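How Does a Robot Know Where the Sock Is?

Posted 2025-05-26 in Fandard Kids: Big Questions, Small Machines

Hi! I'm Precious Sarmiento and I write software for robots. People usually think that means I build them, with a screwdriver and everything. Nope. I'm terrible with a screwdriver. I write the instructions that tell the motors what to do, and this year most of those instructions have been about socks.

Yes, socks. My job right now is teaching a robot with two arms to hang up laundry. Our program is called Millerano (it was the name of a sandwich shop we all liked) and I want to tell you what goes on inside it.

Try this first

Go get a sock and a clothespin. Hang the sock from something, like the back of a chair. Easy, right? Now do it again, but slowly, and say out loud every single thing you do.

You'll probably start with "I pick up the sock." Hold on, though! Which part of the sock did you pick up? How did you know where it was? How hard did you squeeze? Did you open the clothespin before or after the sock got there? What was your other hand up to?

When my niece tried this she got to 15 steps and hadn't even opened the clothespin yet. Your brain does all of that without bothering you about it. A robot needs every bit of it to come from somewhere, and that somewhere is software.

Part one: seeing

A robot's camera doesn't see a sock. It gets a giant grid of tiny colored squares called pixels, and each one is just a few numbers. A red pixel has a big number for red and small numbers for green and blue. That's all the camera knows.

So the first piece of software has to look at all those numbers and say, "I think this bunch belongs to a sock." This part is called perception. Ours learned from pictures that people had already marked up by hand. We started with 500 pictures, and it did fine with socks lying flat. Then we gave it socks that were crumpled, folded, and balled up, and it got very confused. It once told us that my teammate's elbow was a sock! It was 91% — no, I just looked it up, it was even more sure than that. I'd rather not say.

So we added 600 more pictures, nearly all of messy socks, and things got better. The elbow problem went away too.

Why are socks so hard? A cup is always the same shape, even if you tip it over. A sock can be a tube or a pancake or a ball, and the second you grab it, it changes again. Robot people call things like that "deformable," and we usually sigh when we say it.

Part two: planning

Okay, so now the robot has a pretty good guess about where the sock is and where the clip is. How does it get from one to the other?

Think about walking across your bedroom in the dark. You know where the bed is, so you go around it. A planner does the same sort of thing for an arm. It tries out lots of paths inside the computer, throws away the ones that would bump into something, and keeps a good one. All of that happens before the real arm moves at all.

With two arms it gets trickier, because each arm is something the other arm could bump into. The planner has to think about both of them together, like two people cooking in a tiny kitchen. Early on, ours was so careful that one arm would wait for the other arm to move, and the other arm would wait for the first one, and they'd both just sit there. (Very polite. No laundry got done.) We fixed that by giving one arm the first turn whenever they get stuck. You've probably used the same rule with a brother or sister.

Part three: moving

A plan is only a list of places to be. Something has to make the motors really go there, and that's called control.

Here's how it works. Every joint in the arm can tell the computer what angle it's bent to. The control software compares that with the angle it's supposed to be. Too low? Push a little more. Too high? Ease off. Then it checks again, many, many times every second. We call it a feedback loop.

You use one when you fill a glass of water. You watch the water rise and slow down near the top. If you shut your eyes, you'd have wet feet.

My favorite mistake of the whole project happened in this part. I had told the arm to push much too hard for every little error. It would zoom past the spot, notice, zoom back, notice again, and so on. It looked like it was shivering! My teammate Ayane Sasaki put a tiny scarf on it. Then she helped me find the number I'd gotten wrong, which was nice of her.

Part four: oops

The last part is the one I work on most, and it's the part I'd miss if you took it out. It asks, "Did that work?"

Cloth slips. A clip might grab only a thread, or nothing. So after each try, Millerano looks again. Is there still something in the gripper? Is there cloth under the clip? If the answer isn't what it hoped for, it goes back a few steps and has another go. It gets three tries per sock. After that it stops and asks a person, because a robot that keeps doing the wrong thing forever isn't much help (and it's really boring to watch).

When I started, back in November, I thought the retry part would be ten lines of code. It's now the longest file we have.

Is it faster than you?

Not even close! A small rack of socks once took us 45 minutes, and that was a day we were happy with. You could do it in the time it takes to sing a song. But speed comes later. First we want it to be gentle and to notice its own mistakes.

Words to keep

Perception: turning camera numbers into a guess about what's there.
Planning: choosing a path before moving.
Control: checking and fixing the movement over and over.
Deformable: squishy, bendy, changes shape.
Gripper: the robot's hand.

Something to do at home

Play Robot Sock with a friend. One of you is the software and the other is the robot. The robot closes its eyes and can only do exactly what it's told. "Left hand up. Stop. Open fingers." Put one sock on a table and a hanger with clips close by, and see if you can get it hung up. Then swap!

If you want a harder game, let the robot open its eyes but use two people as the two arms, each with one hand behind their back. The software has to give orders to both. I've played this with grown-up engineers and we argued the whole time.

Send me your best instructions and I'll read them to the team. Two red socks are up on the cloud hanger, and one arm has a beige cloth near the clips on the left: 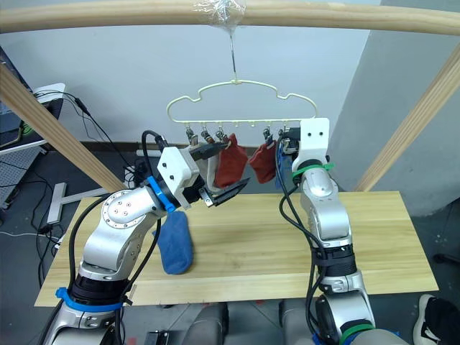
Fereshteh Nazari: We played Robot Sock with my daughter's class and the kids kept saying "grab it" and then yelling because the robot grabbed air. One boy finally said "move your hand until you feel sock, then close," and it worked on the first go. Is that a feedback loop too? He would like to know, and he would also like to know if the robot can feel things or only see them.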